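An afternoon at the Bolinitz open day

June 18, 2018

My friend Pouran Rostami wrote to me that Bolinitz was opening its workshop for visitors, and she had put both our names on the list before I could answer. I took the bus with 70 other people, or it felt like this, and arrived with my shirt sticking to my back.

First there was a talk by Soudabeh Dehghan. She leads the kitchen project, which they call Mima. She speaks quickly and I lost some of it, but the main idea I understood: a person does the small jobs of a kitchen with grippers in the hands, many times, and the robot learns from the recordings. They want 2000 recordings before the end of summer. When she told us the number, a man behind me whistled.

Then we went to the sink. I had expected a big robot arm and I was a little disappointed for a minute. But to look at a person working with these grippers is more interesting than I thought. Each one has a cube with black and white squares, and the computer uses the cubes to know where the hands are. The task had a small cup with blue liquid and a yellow spoon. With my own fingers I would not think about it at all. With grippers you have to plan where the elbow goes.

Visitors could try too, and I waited for my turn. I was slow and I held my breath the whole time. Pouran was much better – she plays the violin, so maybe it is not fair to compare. 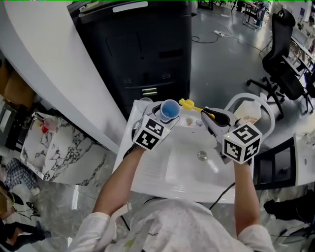 On the way out I asked Soudabeh if the robot would ever wash my dishes. She said to ask her again next June, and I wrote it in my calendar.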